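Green for the Dam

The shop in Jaltville opened at eight, but Thulani Mokoena was there by seven because the bread came at seven. He took in the trays, paid the driver and put the kettle on. It was October and already warm. The door had swollen over the winter and had not gone back, and he had to lift it by the handle to get it shut.

His aunt had kept the shop for most of his life. She had left it to him with the stock, the till, a debt of 325 rand to the dairy and a room at the back he had not yet been through properly. He had sold his flat in town to come. People told him he would go back within the year, and he said he might.

At half past eight Mrs Botha came in for paraffin.

"Have you found her bins?" she said.

"What bins?"

"The metal ones. She kept the blocks in them."

He said he had not found any bins. Mrs Botha looked at the shelf behind him for a while, at the tins of fish and the candles, and then she paid and went out. She left her change on the counter. He ran after her with it and she put it in her apron without counting it.

In the afternoon there was nobody in the shop, so he propped the door open and started on the back room. There were sacks, and a bicycle without a front wheel, and a box of calendars from a seed company called Zinel that had closed when he was a boy. Under the calendars was a ledger. It was not a shop ledger. Down the left side were names, all of people from the village, and beside each name was one word, red or green. There were 112 pages of it. The last page was in her handwriting from when her hands had gone bad, and the letters leaned over each other.

He read it sitting on a sack. Botha, green. Botha, green. Botha, red. Then a page where every name on the list had green beside it, and at the foot she had written: dam.

He remembered the dam. He had been nine or ten. Before that the women had carried water up from the river below Pustberg, and after it there was a pipe and a tap behind the church. He had thought the government had built it. He had never asked.

He found the bins at the very back, behind the bicycle. There were two of them, grey metal, one inside the other, heavier than they looked. The blocks were in a flour sack beside them. He carried everything through to the front and stood it on the table by the window.

Mrs Botha was back before closing. She had her sister with her.

"So you've got them," she said.

"What are they for?"

"For deciding." She pulled out the chair and sat down. "When there was something to settle and people wouldn't put their hands up in front of each other. You came in for sugar and she gave you one of each, under the counter. You went in the back and put one in the bin and the other in the sack. Red for no. Then she tipped the bin out in here with the door open and everyone could see."

"And the book?"

The sister looked at Mrs Botha.

"What book?" said Mrs Botha.

He did not say anything. He thought about the names down the left side, and about his aunt, who must have stood somewhere she could see into the back room, or listened, or only known them all so well that she could write it down without looking. He moved a jar of sweets a little to the left.

"Just the accounts," he said. "I wondered if she charged for it."

"She did not," said the sister.

They told him what they had come about. A man from the quarry company had been to see the families at the top end. He wanted to lease the hill for 14 years. There would be work, and there would be lorries past the school. Half the village was not speaking to the other half. It had gone on since the winter, and it ought to be finished before the rains.

"You've got the shop," said Mrs Botha. "It goes with the shop."

"I've been here a few months."

"Yes," she said. "So you won't mind which way it goes."

When they had gone he locked up and lit the lamp. He took the ledger through to the stove, opened the stove door and stood there. Then he put the ledger on the chair and went back to the front to look at the blocks first.

He set the bins on the table, one behind the other, and put a few of the blocks in the front one to see how it would look to people standing at the door. They made more noise than he expected. He tried to remember being lifted up to see into it as a child, and could not be sure that he had been. 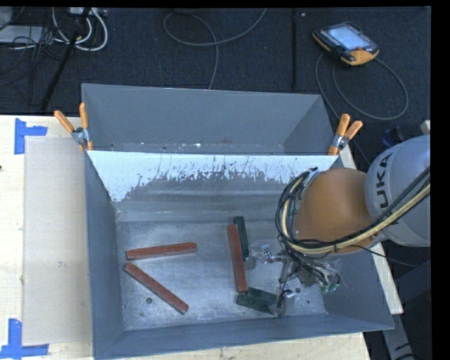 Three red, three green.

He picked out a green one and held it. It was long for his hand. He could not think how anyone had kept one hidden on the way to the back room, with a bag of sugar under the other arm. Perhaps they had not hidden it. Perhaps everyone had looked politely at the tins of fish.

He put the block back and went to the stove. The ledger took a long time to burn. The covers were cloth and he had to tear them off and feed the pages in a few at a time. He did not read them, except for one which fell open on the floor, and on that one he saw his mother's name, with green beside it, and no note at the foot to say what it had been for. He put that in as well.

In the morning the bread came at seven. He lifted the door shut behind the driver, moved the candles along the shelf, and cleared a space under the counter for the sack. Mrs Botha's sister was the first one in. She asked for sugar.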